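Prisora House – Questions We Get a Lot

Where exactly are you?
On Costello Lane, at the quiet end of Prutcombe. Your phone will tell you to turn at the feed store. Your phone is wrong. Keep going until the pavement gives up, then take the first left.

How many people can stay?
The house has 2 bedrooms and sleeps four. The couch in the den looks like it might sleep a fifth, and it has fooled people before.

What time is check-in?
Any time after 4 p.m. Check-out is at 10 a.m., except on Sunday, when you can linger until noon. The door code comes by text the morning you arrive.

Can I bring my dog?
Yes, up to two dogs, for a flat fee of $80 per stay. Cats are welcome in theory. We have yet to meet one that wanted to come.
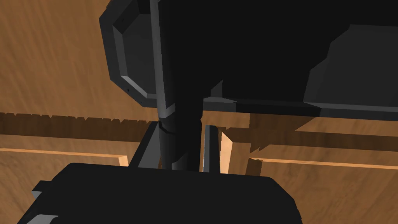 Robot arm, close up (computer rendering).

Is there Wi-Fi?
There is, and it's fine for email and movies. Video calls work best from the kitchen table. If you have to be on one all day, please accept our sympathy.

How far is the lake?
The path to Lake Lukine starts behind the woodshed and runs 400 yards, all of it downhill. The walk back is longer – ask your knees.

Do you provide firewood?
The first bundle is on us. After that, help yourself from the shed and leave what you think is fair in the coffee can.

Is the house open in winter?
We close after New Year's and open again in March, once the driveway has stopped being a stream. If you're booking that first week, bring boots.

Can we have a party?
A birthday dinner, sure. Anything with a DJ, no. Quiet hours start at 10 p.m., and sound carries very well over water.

What if we need to cancel?
Cancel two weeks ahead and you get everything back. After that we keep half, unless someone else grabs the dates, in which case we'll refund the rest too.

What should we bring?
Groceries, swimsuits and a flashlight. Sheets, towels, coffee filters and far too many board games are already at the house. Please check under the couch for Scrabble tiles before you leave. We're short two E's.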